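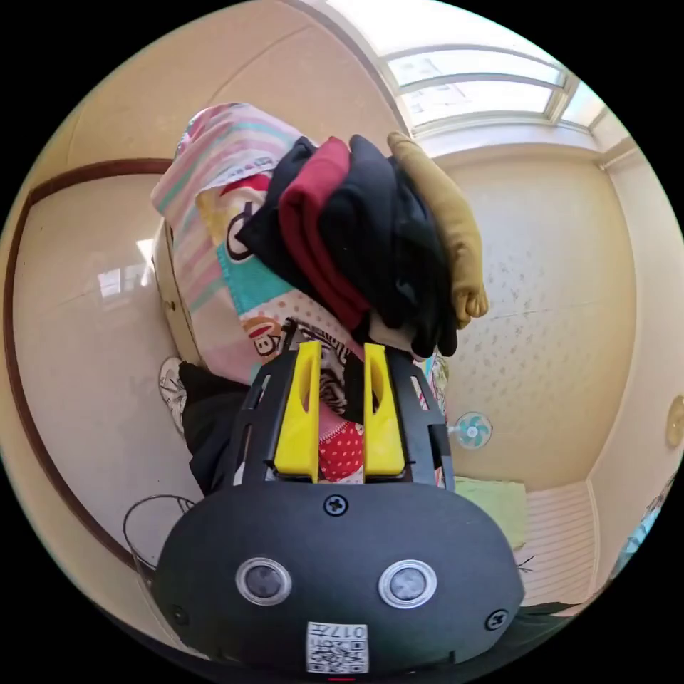 Hand-held gripper at the clothes pile, Jalali open day, Dutondale

Jalali open day at Dutondale, who went?

wattlebird_k
Went to the Jalali open day in April and thought I'd post some notes for those who couldn't get there. It was in a furnished room, with household stuff to pick up. I was in the group of 11 that went through at 10. You get a short talk, then you watch the demonstrators work with the hand-held grippers, then you get a go yourself.

The gripper has yellow fingers on a black body with two round lenses in the front. You squeeze the trigger and the fingers close. The idea is that a person does the job with the gripper, the recording gets used for training, and later an arm with the same fingers tries the same job. There was no arm at this session. The job was folded clothes, all on top of each other, with a striped blanket underneath that had monkey faces on it.

Session ran about 29 minutes, questions included. Free entry, tea and biscuits after. Parking was poor.

This site uses cookies to remember your settings and keep you logged in. By continuing to browse you agree to our use of cookies. Accept | Manage preferences

Re: Jalali open day at Dutondale

boltcutter
I was there in the afternoon and thought it was a bit thin. Advertised as a robot open day and there was no robot. A tool with a camera in it is a grabber. My mum has one for getting the washing out from behind the machine.

Re: Jalali open day at Dutondale

Mervyn Mellor
The flyer did say "data collection demonstration" under the main heading, in fairness. I help Irkis with the open days so take this as you like. We had an arm going last year and people stood behind a barrier watching it miss a towel. More of them wanted a turn with the grippers. The hand-held we use is the Bokis, and the trigger is stiffer than it was on the first batch.

Re: Jalali open day at Dutondale

wattlebird_k
The stiff trigger was my main complaint. My hand was sore after a few goes. Otherwise I found it easy enough on sleeves and hard on anything thick. The Paul Frank cushion with the pink dots was the worst of the lot. You can't get the fingers around it, so you have to pinch a bit of the cover, and with black clothing lying over it I kept grabbing both.

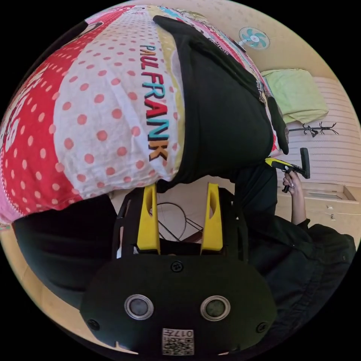

Re: Jalali open day at Dutondale

boltcutter
Same cushion beat me too. I asked why there were black things on the pile at all when the gripper is black and so is half of what people are wearing. The answer was that real houses have black clothes in them. Fair enough, but I'd want to know how much of that recording is any use.

Re: Jalali open day at Dutondale

Mervyn Mellor
Some of it gets thrown out. Dark cloth against a dark sleeve is a known problem and we'd sooner have it in there than leave it out. Short sleeves or a light colour would help if you come again.

Re: Jalali open day at Dutondale

gumleaf2
Is it suitable for kids? Mine are 8 and 12 and the older one is keen on this stuff.

Re: Jalali open day at Dutondale

wattlebird_k
There were a couple of teenagers in my group and they were better at it than the adults. Not sure about an 8 year old with that trigger.

Re: Jalali open day at Dutondale

Mervyn Mellor
The 12 year old is fine with a parent in the room. The younger one can watch. Next sessions are at 10 and 2, and you need to book.

Re: Jalali open day at Dutondale

boltcutter
Will there be an arm?

Re: Jalali open day at Dutondale

Mervyn Mellor
I've asked. No answer yet.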